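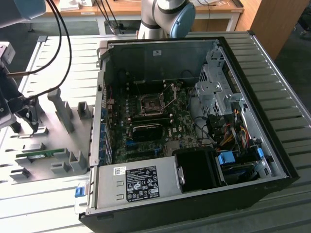

Zolitz Forums > Desktop Hardware > Repairs and Upgrades

Stripping an old Dell tower for reuse: what order do you work in?

benchrat60
Apr 7, 2024

I have a batch of old office towers to go through and I would like to settle on one way of doing them. They came from Bravness when they cleared out their accounts office. The plan is to swap the processors for slightly better ones, fit more memory where I can, test them and pass them on to a school.

My order at the moment is side panel off, tower on its side, processor out, memory out, then drive and power supply if they need to come out at all. I leave the heatsink on the chipset alone. The first few took me 60 minutes each and I would like to get that down.

Questions:
1. Do you take the processor out first or last?
2. Is it worth removing the black plastic fan shroud every time?
3. Does anyone bother taking the drive cage out?

mossgate
Processor last, always. An open socket is the easiest thing in the whole case to ruin. If you drop a screw while you are messing with the drive cage it will find its way there. Leave the old processor in as a plug until everything else is finished.

tindrum_b
I do the opposite. With the tower flat on its side and nothing else disturbed you have the best access you are going to get. Lever up, frame back, chip straight up and out. Then I put a plastic socket cover on and carry on with the rest. The covers cost next to nothing.

mossgate
If you have the covers, fine. Most people don't.

benchrat60
I don't have the covers. I have been folding a bit of clean card over the opening, which works but falls off.

tindrum_b
Buy the covers. Vengate do a mixed bag. Check the socket type before you order, the bag I had was half for something newer and they would not sit flat.

On your second question, leave the shroud in unless the fan is noisy or full of dust. On the Dells I have done it comes out easily enough but goes back in badly, and there is a fan lead that gets trapped under it if you rush.

oldkettle
I work through them in this order and have done for years:

Stage one, outside. Blow out the dust, check the case for bent metal, read the labels. Write down the power supply rating. Mine have been a mix, and I had one model turn up with two different supplies, so don't assume they match.

Stage two, board. Lever up, old processor out, look at the contacts under a good light, new one in, lever down. Don't let go of the chip until it is level with the socket. If it needs pushing, it is the wrong way round or it is the wrong chip.

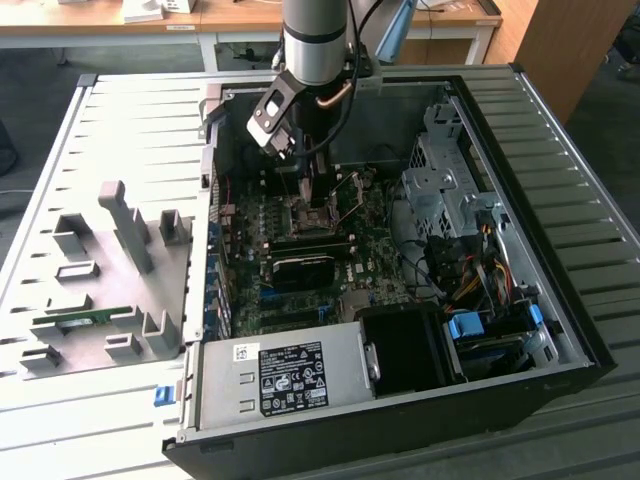

Stage three, memory. Fit one stick, boot, then fit the rest. If you fit the lot and it beeps at you then you have to take them all out again anyway.

Stage four, drive. Squeeze the blue tabs and slide it out. Label it straight away with the number of the machine it came from. I use masking tape.

Stage five, cables. Tuck anything that could reach a fan. Put the side on and run it for 180 minutes with a load on it.

You will get your time down by doing one stage on every machine before you start the next. Changing tools is what takes the time.

mossgate
I agree with most of that apart from doing one stage at a time. You end up with a row of open cases and no idea which ones are finished. One machine start to finish, then put the lid on.

oldkettle
Tape on the case with the stage number. It isn't difficult.

mossgate
It is if you have one bench.

benchrat60
I have one bench. I can get two towers on it if I move the parts tray to the floor, and I don't want to do that. The bench has a slatted metal top, so small screws go straight through as it is. I have put a towel down before now but it slides about.

fenwick_lane
Put a baking tray next to the case. One with a lip. Screws go in the tray the moment they come out and nowhere else. For memory and processors I would use something with slots so they stand apart and don't rub together. A cheap holder from Dantas will do, or you can cut slots in a block of dense foam if it is the antistatic sort. Ordinary packing foam is no good for this.

tindrum_b
Second the holder. I used to pile memory sticks on an antistatic bag and then couldn't remember which were tested. Now untested goes on the left and tested goes on the right.

benchrat60
Good idea on the left and right. What about the drive cage? It has perforated metal sides with folded edges and I have cut my knuckles on one already.

oldkettle
Leave it where it is. The only time I have removed one was to get at a board screw, and that board was scrap. Wear thin gloves if you are in and out of there a lot.

mossgate
Leave it. Also take the drive out before you do anything else if it is a spinning one and you are going to be turning the case over. I have seen people bang the tower down flat with the drive still in it and then wonder why it clicks.

tindrum_b
A drive that is switched off will survive being laid on its side. Dropping it is another matter.

mossgate
I said bang, not lay.

fenwick_lane
One thing that hasn't been mentioned is the BIOS. Update it with the old processor still fitted. If the board doesn't know about the new chip you will put it in, get nothing on the screen and have to swap back to do the update. I lost an evening to this in March.

benchrat60
I hadn't done that on any of them. Two of mine gave a blank screen and I had put them down as faulty.

fenwick_lane
Put the original processors back in and try them again before you write them off.

oldkettle
Also clear the settings after the swap. Jumper or battery out, depending on the board. Check the battery while you are there, they are usually flat at this age.

benchrat60
Right, this is the order I am going with. I will do one machine at a time for now and see how long it takes.

1. Boot it as it arrived and update the BIOS.
2. Power off, unplug, side off, lay it flat.
3. Drive out, taped and numbered.
4. Swap the processor, and cover the socket if I have to stop halfway.

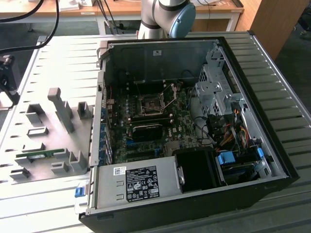
5. One stick of memory, test, then the rest.
6. New battery if it needs one, clear the settings.
7. Drive back in, cables tucked, side on.
8. Soak test.

tindrum_b
Looks fine. I would put new thermal paste on your list next to step four as a separate line. It gets forgotten when you are doing a run of them.

mossgate
And clean the old paste off the cooler first. Don't just add to it.

benchrat60
Added both. Covers ordered from Vengate as well, I measured the socket first. I will try the two blank ones tonight and post back.

benchrat60
Both boot with the original processors in. One of them is on a very old BIOS and the update file won't run from the stick I have, so that one is waiting until I find a smaller one. The other has updated and is now running with the new chip.

oldkettle
Try formatting the stick as FAT32 before you go looking for another.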